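Programs > Textile Handling > Reports > April

Progress report to Aridum: two-arm cloth folding, right gripper fault
Prepared by Hermine Zaugg, Hedham workshop

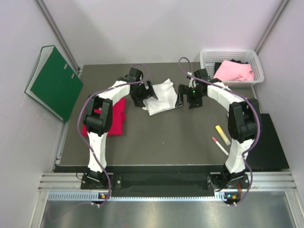

What went wrong

In April the right gripper stopped releasing on command. The controller logged the fingers as open while they were still closed on the cloth, and the left arm went on with its half of the fold. The pull tripped the force limit and both arms stopped. We logged 12 of these faults in 216 folds. Nobody was hurt, but in 3 of the 12 the stop came later than our own safety rule allows, and I count those as safety failures whatever the summary sheet says.

What we were told

Fuchs, who supplied the gripper controller, blames cable strain at the elbow. I'm not convinced. Tadeusz Szczepańska rerouted the right cable and the fault came back the same afternoon. The left cable follows much the same path and has given no trouble. Fuchs has also offered a firmware update, with release notes that don't mention release commands at all.

The Zolero planning software is supposed to catch a mismatch between the two arms. It did not catch one of the 12. I'd like an explanation before we pay for another year of it.

Money and next steps

We have spent $4000 of the repair line, mostly on a replacement finger drive that changed nothing. Two-arm folding is suspended. Single-arm pick tests go on at reduced speed, with Tadeusz at the stop button. I can't give a restart date, and the one in the last report should be disregarded.

Related reports
Gripper pad wear, interim note
Hedham workshop: stop button checks
Zolero license renewal, open questions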